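Okitberg Brings Robotic Sorting of Returned Fasteners to Its Kitting Department

Staff keep the checking and the final word, while two robot arms take over the picking of bolts and nuts

Okitberg, a supplier of assembly kits for furniture makers and machine shops, announces that it has started to use robot arms for the sorting of loose fasteners in its kitting department in Stetsiuk. The station was built together with the integrator Ploron and runs on the Clamell control software. It has been in daily use since April, on the morning shift and on the afternoon shift.

Okitberg sends out small hardware in organizer boxes, and a part of these boxes comes back from the customers half used. Bolts, nuts and washers arrive mixed together, and until this spring every box was emptied on a bench and sorted by hand. In a normal week the department receives over 400 such boxes. For the people on the bench it meant many hours of standing with the neck bent, pinching small parts between thumb and finger, and this work was the most common subject of complaints in the yearly talks with employees.

"I sorted fasteners myself for 2 years before I became a team leader, and I remember my hands in the evening," says Valentyna Onyshchenko, head of kitting at Okitberg. "When we asked our colleagues which task they would give away first, the answer was clear. We did not need a long study for this."
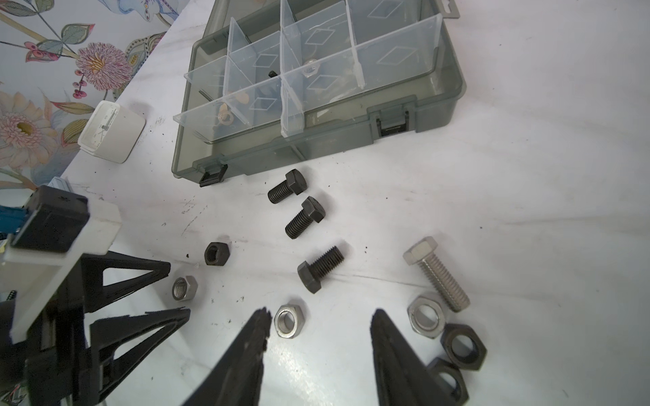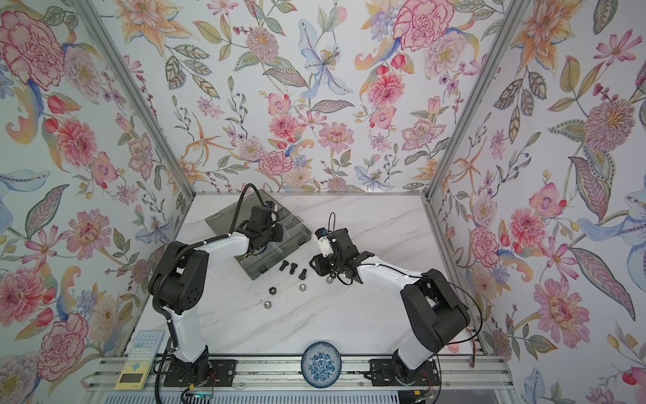 Okitberg decided at the beginning that the department would not become smaller because of the new station. All sorters have kept their contracts and their hourly pay, and the time that was used for picking is now used for inspection, for repacking and for contact with customers who report missing parts. The most difficult point in practice is the mixture of finishes. Black bolts and silver nuts can lie next to each other on the same table, as they do between the grippers here, and a part of the right size with the wrong finish is still a wrong part for the customer. For this reason a sorter looks into each organizer before it is closed, and her decision counts, also when the software has a different opinion.

Every employee of the department was offered a training of 260 minutes, divided into short lessons during paid working time. The lessons cover how to stop and restart the arms, how to move them slowly with the handheld controller, and how to report a part that the grippers drop again and again. It was important to the company that nobody has to call an engineer for a small problem. Participants who wanted to learn more could continue with Ploron and can now teach new positions to the arms by themselves.

"We usually come to a customer, install, and go home," says Aurora Paiva, project engineer at Ploron. "In Stetsiuk the sorters corrected us from the first morning. They told us that a nut standing on its side must be taken in another way than a nut lying flat, and that washers stick to each other when there is oil on them. We changed the picking order two times after these conversations, and I think the second change was the best part of the project."

The station is not fast in comparison with an experienced person. An arm needs longer for one nut than a trained hand, and very thin washers are still sorted manually. The advantage is that the work can go on during breaks and shift changes, and that people do not have to repeat the same small movement for a whole day. In the first full month of operation the station sorted the contents of 1320 boxes. Okitberg does not plan to set individual targets for the employees who work beside it.

Some questions remain open. Several sorters have asked for a lower table height, so that the organizers can be reached more comfortably for the check, and others would like to rotate between the station and the packing line after half a shift. Both proposals are being tested at the moment. The results will be discussed with all employees of the department before a decision is made about a second station.

Customers of Okitberg do not need to change anything in the way they return their boxes. Mixed contents are accepted as before, and the return label inside the lid remains valid.

About Okitberg

Okitberg prepares and delivers hardware kits for furniture production, repair services and small machine shops. The company takes back opened kits, completes them and brings them into use again.

Press contact: Okitberg, Kitting Department, Stetsiuk, attention of Valentyna Onyshchenko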